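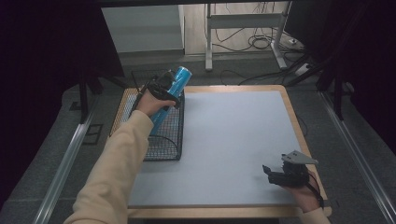

Blue bottle in a black wire basket.

Moltden Two-Channel DJ Mixer

I bought the Moltden in December to replace a mixer with a worn crossfader. It has two channels, a three-band EQ on each, and one filter knob that works on whichever channel you assign it to.

Sound is clean at normal levels. Push the master past 8 and the low end gets muddy, which I noticed on a deep house set at Braston on a Thursday night. The crossfader is smooth – a bit loose for scratching, fine for long blends. Cue volume is too quiet for a loud booth. Darnell Blackwood played after me and had the same complaint.

The power supply is external and the cord is short. Bring an extension.

I'd buy it again for home practice and small bars. For club work I'd look at something with a stronger headphone amp.

Rating: 4 out of 5
Femke De Haan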